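Household Materials, Week 2: Wood in the Kitchen
Handout for the Monday group, 2018-01-08
Instructor: Matilde Antunes

Reading for next time: Hedegaard, chapter on shrinkage, up to the tables. You may skip the tables. I did for years.

Where we left off

Wood is a bundle of straws. Water moves along the straws quickly and across them slowly. When the straws take on water they get fatter but hardly any longer, so a plank grows in width and stays the same length. Most of what goes wrong with wooden things in a house follows from this, including the drawer in your mother's dresser that opens only in winter.

Terms you need

End grain: the cut ends of the straws. Drinks like a sponge.
Face grain: the wide side of the plank.
Edge grain: the narrow side. Most glued boards have this facing up.
Cupping: when a plank curls across its width. Usually blamed on the maker, usually caused by the sink.
Checking: small splits, mostly at the ends. Has nothing to do with checking on the wood, which might have prevented it.

Why glue up strips at all?

A wide plank moves as one piece and pulls itself out of shape. Cut it into narrow strips, turn some of them over, and glue them back together, and the strips pull against each other. It's the same principle as a family dinner. You also get to use up short and narrow stock, a point the sales brochures tend to pass over.

Color differences between strips mean very little. Sapwood is pale, heartwood is darker, and both may come from the same tree. Ea Vídalín asked last week whether the darker parts are harder. In maple you would not notice with a knife in your hand.

Oil, soap and folklore

Mineral oil stays liquid and washes out, so it has to be put back. Linseed and tung oil cure, slowly, and smell like a boat while they do it. Olive oil goes rancid. Somebody brings up a grandmother who used olive oil every year and I have stopped arguing with grandmothers.

Wipe oil on both faces. A board oiled on one side takes up water unevenly, and then see cupping, above. Stand it on edge to dry. The dishwasher is covered under grounds for divorce.

For your notebook

Weigh one wooden item from your own kitchen now and again in July. Use the same scale. Write down where it lives, how it gets washed, and by whom, if the matter is in dispute. Mikkel Steinarsdóttir has the spare scale and would like it back in one piece.

Notebooks are graded out of 100, and 8 of those points are for handwriting I can read.

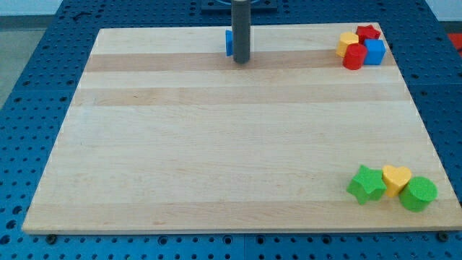 Bring a scrap of any hardwood next week, with at least one freshly sawn end. We'll put a drop of water on the end and another on the face and watch them, which is more exciting than it sounds, though not by much.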